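Changing the fingers and checking the handover on the two-arm cell

These notes are for the small cell at Zustholm with two arms on one front rail. Maarten Coppens wrote the first version in May, and I have corrected it after we changed to the yellow fingers. Read all of it once before you start.

You need the 2 mm hex key, a soft cloth, cable ties and the Umora program on the cell computer.

1. Park both arms. In Umora choose Service, then Park, and wait until the status line says Idle. Switch off the motor power but leave the logic power on, otherwise you lose the zero position and must do the long calibration.

2. Take off the old fingers. Two screws hold each one. Support the finger with your hand while you loosen the second screw.

3. Clean the seat with the dry cloth. Do not use alcohol here, it makes the plastic dull and later it cracks.

4. Mount the new fingers, upper one first. Tighten the screws only until they stop, then a very small turn more. Siv Blomqvist broke one thread last winter by being too strong, and the spare part took 10 days to come.

5. Look at the cable along each arm. It must have a free loop near the wrist. Turn the wrist by hand from end to end and watch that the loop does not become tight. If it does, open the last tie and give it a little more length.

6. Switch on the motor power and run Close Test on each gripper. The value should be near 400. If it is over 500, the fingers touch too early and you must loosen them and align again.

7. Now test the handover. Give a small part to one gripper, load the program Rana and set the speed to the lowest step. The arms go to the middle of the surface and both grippers close on the part. 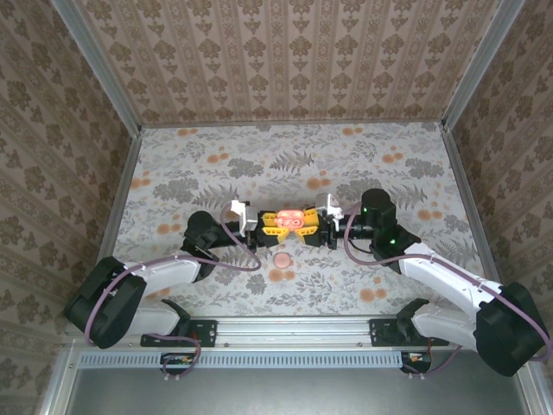

Keep your hand on the stop button during this step — the first meeting of the fingers after a change is the moment when something can bend. If the fingers push the part to one side, correct the meeting point in the offset table, in small steps, and repeat.

8. When three handovers in a row are good, save the offsets under a new name and write it in the log. Do not overwrite the file from Guido Ruggiero, we still need it for the old fingers.

If Umora stops with error 154, one motor did not answer. Check the plug at the base first.

Last change: 2019-01-13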